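Sevstead — Callunau cell working group
Minutes of the meeting held 03/10/2022, Vallejo office and by phone

**Present:** cell maintenance, simulation, controls, site safety. Apologies from purchasing.

## 1. Previous minutes

Accepted with one change. Under item 4, "wrist flange" should read "finger carrier". The action on spare finger screws is closed. The action on the cable chain stays open and moves to item 5.

## 2. Simulated cell

Simulation reported that the Hulus model of the Callunau arm has been rebuilt with the current gripper. The old model still had the narrow palm from before the January change. Anyone with a saved job file from that time should reopen it and check which gripper it loads. The version number is shown in the job header and should be 2173.

The wrist camera has been moved in the model to match its bracket on the real arm. It sits behind and above the gripper, looking out along the fingers. With the bracket in the old position the palm took up too much of the view, and the tips were hard to judge against a dark background. Simulation has put the arm in front of several different backgrounds to check this, the darkest of them a gray tiled wall.
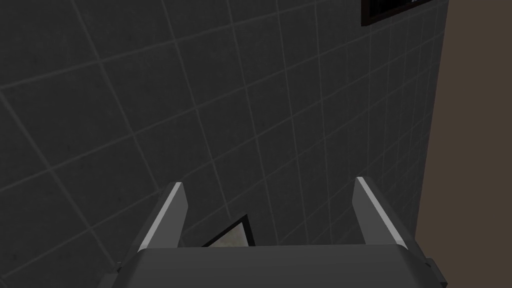
Controls asked whether the open position in the model is the same as the open position the controller sends. At the moment it is not. The model opens to the mechanical stop and the controller stops a little short of it to save the end pads. Agreed that the model should follow the controller. The stop position can be kept as a separate setting for service work, clearly named so that it is not picked by accident.

The homing routine was also discussed. The model homes instantly and the real gripper takes two slow passes. Maintenance would like the slow passes added, as this is the part new technicians get wrong most often. Simulation will look at it but gave no date.

## 3. Camera alignment check

The written procedure is too long and is being skipped. A shorter version was read out and agreed:

1. Open the gripper fully and leave it empty.
2. Move to the check pose over the table.
3. Confirm that both fingers are in view and that the housing runs along the bottom of the picture.
4. Compare with the stored reference. If either fingertip is off by more than 10 pixels, stop and re-seat the bracket.
5. Enter the result in the log, including when nothing was changed.

The check is to be done in Hulus first and then on the arm. The table pose stays as the standard one, and the plank seams are useful for judging any twist in the bracket. Objects may stay on the table or beside it during the check as long as they are clear of the fingers. 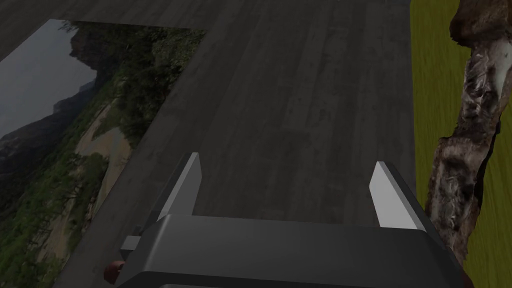
An objection came by phone from the second shift, that a plain target board would be quicker to line up than a table with things on it, and that the board already hangs in the tool cabinet. Maintenance answered that the board is fine for the first setup after a repair, but the weekly check should look like normal work. Both will be kept. The board goes in the repair procedure and the table pose in the weekly one.

Site safety asked that the shorter version still include the line about locking out the arm before touching the bracket. It had been dropped by mistake. It goes back in ahead of step 4.

## 4. Finger wear and contact settings

The left finger on the Callunau gripper has been changed twice and the right one once. Wear is on the inner face near the tip. Maintenance thinks the carrier on the left side has some play and will measure it at the next stop. Until then the fingers are to be changed as a pair, even if one still looks good — mixed pairs have been giving uneven grip.

The service interval was set at 46 days when the cell was handling smooth parts only. With rough and irregular items now in the job mix, it drops to 30 days. This will be reviewed once there are wear readings from two full intervals.

On the model side, contact between the fingers and rough shapes needs work. Items with a jagged outline can rest against one finger while the gripper is open, and the model has to treat this as contact on one side and not as a grip. The current build reports finger contact as a single yes or no. Controls wants left and right reported separately, the way the real finger sensors do it. Agreed, and this is to be done before any more wear work in Hulus.

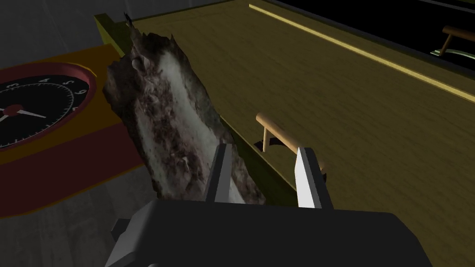 *Source: Sevstead simulation group, Hulus render, wrist view.*

Simulation noted that separate contact signals will make old log files unreadable in the new viewer. A converter was considered too much work. Old logs will be kept with a copy of the old viewer on the shared drive.

## 5. Cable chain

Still rubbing at the second joint. The replacement clip does not fit, as the holes are on the older spacing. Maintenance has turned the chain over as a stopgap and will check it at every shift start. Purchasing to send back the clips and order the right ones. The drawing on file is also wrong and needs a new revision before the order goes out.

## 6. Actions

| Action | Who | Status |
|---|---|---|
| Set open position in model to match controller | Simulation | New |
| Add slow homing passes | Simulation | New, no date |
| Issue short alignment procedure with lockout line | Maintenance | New |
| Measure play in left finger carrier | Maintenance | Next stop |
| Separate left and right contact signals | Simulation, controls | New |
| Correct clip drawing, then reorder | Maintenance, purchasing | Open |

## 7. Other business

The key to the spare parts cage is to be returned to the hook at the end of each shift. The label printer by the cell is out of tape.

Next meeting same room, date to be sent out with the agenda.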